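Stelus Sorting Bench – Parts Gallery

This page covers the sorting bench at the Harirbridge workshop, where small electrical parts are separated before kitting. Solenoids and circuit boards arrive mixed in cartons from Tronidau and go into yellow plastic bins by type. A stainless steel tray takes the center position between the bins.

Solenoids are spread across the bin floor in a single layer. Leads stay attached, with the white connectors left on, and plungers are not removed for sorting.
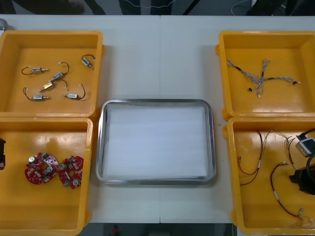 Round boards lie flat and are not piled. Boards with a cylindrical capacitor are lifted by the rim – pressure on the can bends its legs. Parts with damaged leads go back to the carton and are logged under the Stergiou part code.

Bin labels follow the 609 series. Small-parts kits are made up in lots of 500, larger orders in lots of 1,000. Coil resistance is checked at kitting, after the bins leave the bench.

Bench layout last revised in March.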